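What I Learned About Buying a Kitchen Robot at the Sinstead Open Day

I have been putting money aside in next year's equipment plan for "one robot arm, type to be decided" for so long that my colleagues have started to tease me about it. So when Sinstead opened its doors in March for anyone thinking about automation in small kitchens and care homes, I signed up the same morning. I run purchasing for a group of assisted living houses. I am no engineer, and I came home with eleven pages of notes and a much better spreadsheet!

The day started at 9 with coffee in the entrance hall and a short welcome from Wenche Sæther, who runs the training side. She asked us to write down the one job we wanted a machine to do. Mine was "put things away in the residents' kitchenettes after breakfast." The man beside me, Ansel Pettigrew, wrote "unload anything." He buys for a school district and we ended up going around together for most of the day, comparing prices under our breath.

First stop was the planning room, and I could have stayed there until closing. I had always pictured the buying process as: choose the arm, pay for the arm, find out what it can do. At Sinstead they work the other way around. They build your kitchen on the computer first, with the cabinets and the appliances in it, and let a simulated arm work there for a few weeks before you spend a cent on hardware. You sit at a large screen and follow the job from the robot's side, right down at the gripper, and you start noticing things about your own kitchens. I was thinking about our counters the whole time, and about how much lives on top of other things in them.
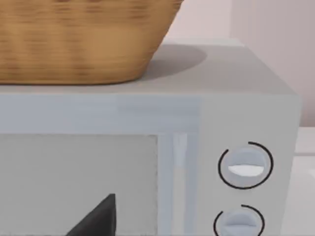
Lungile Van der Merwe, who led that session, got us talking about what she calls the boring inventory. Before you ask for a quote, go through the room and write down every handle, every knob, every shelf height, and how far in from the edge people really put things. Measure the gap between the counter and whatever hangs over it. Note which doors swing left. She has seen buyers come in with a beautiful budget for the arm and no idea whether it could reach the back of their cabinets. I laughed along with everybody else and then remembered that I have never measured a single cabinet in any of our houses. (I have now. It took two evenings and a very patient house manager.)

She also talked us through what a simulation trial gives you for your money. The runs are cheap once the room has been built, so you can do a lot of them. Their standard package is 1,000 runs of one task, with the objects moved a little each time, and you get back a table of where it went well and where it didn't. Ansel asked the question I was too shy to ask, which was whether good results on the screen mean good results in the kitchen. Lungile said no, not by themselves, and that you should plan a real trial after it and put money in the budget for both. I liked that she said it so plainly.

After that we went over to a second workstation, where visitors could choose a task from a menu and watch the arm being guided through it. I picked groceries, of course. There is something very exciting about seeing a job you have done ten thousand times turned into a set of decisions. Which side do you come from? How much room do the fingers need next to the wall of a shelf? What happens if somebody pushes the thing right up against the back? I must have asked twenty questions, and the people behind me were very kind about it.

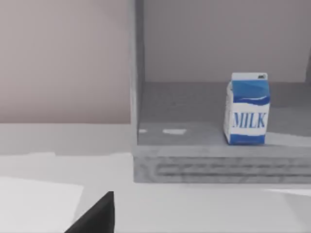

The milk carton in its cubby, with one finger of the gripper at lower left.

Lunch was soup and very good rye bread, and it was also where the money talk got going. Edvin Hellström gave a short talk on budgets while we ate – a brave slot, but he kept us all awake. His main point was that the arm is the part of the bill that everybody looks at, and the rest creeps up on you. I copied his list nearly word for word:

Mounting. Does it bolt to a counter, hang from a rail or sit on a cart? Each one means a different visit from a different tradesperson.

Fingers. Grippers wear, and the pads wear faster. Buy spares with the first order and ask for the price in writing.

Room changes. A new outlet, a guard rail, a shelf moved up or down.

Staff hours. He suggests 30 hours of paid staff time per site in the first season, just for learning and for grumbling. I have put that in my plan as its own line, grumbling included.

Software renewals. Ask what still works if you stop paying.

We were then let loose in the supplier hall. It was smaller than I had hoped, but the people at the tables had time for you. Florkero had a rental plan that I want to look at more closely, with the arm, the cart and the service visits all under one monthly fee. Dhillon sells outright and was the only table with a printed parts price list, which made me unreasonably happy. Their spare finger set is listed at 300 dollars. Rurkuva does only the room modeling, so you could go to them for the computer kitchen and then buy the arm wherever you like. Ansel thought that was the smartest offer in the hall. I'm still on the fence, mostly because I'd like one phone number to call when things stop.

The last session was a question round with Hjørdis Eide, who has bought equipment for kitchens for 19 years and has clearly heard every sales pitch there is. Somebody wanted to know how long to allow from first meeting to working machine. She said to take the supplier's date, add the summer, and then don't promise it to anyone. She also told us to choose one task per site for the first contract and write down exactly what "done" means: which item, from where, to where, how many tries. My "put things away" is apparently about fourteen tasks wearing one coat. I rewrote it on the spot as "return refrigerated and dry breakfast items to their marked shelf," and she made me cut that in half as well.

A few practical notes if you are thinking of going to the next one. Parking is behind the building and fills up early. The planning room holds around a dozen people, so sign up for a slot as soon as you get in the door. Bring photos and measurements of your own kitchen if you have them, as the staff were happy to look at other visitors' pictures and point out trouble spots. Wear a sweater, the supplier hall was freezing. And there was no charge for the day, lunch included.

As for our own plan, I have split the single robot line into five. Room modeling and simulation runs come first, at one house only. The real trial comes after that and doesn't get released until we've read the results. Fingers and spares have their own line, so do staff hours, and I've left a small sum for carpentry. I've asked Florkero and Dhillon to quote on the same one-page task description so I can lay them side by side. When the quotes are in I'll post the comparison, minus the bits they ask me to keep to myself, and Ansel has promised to send me his numbers for the school kitchens too.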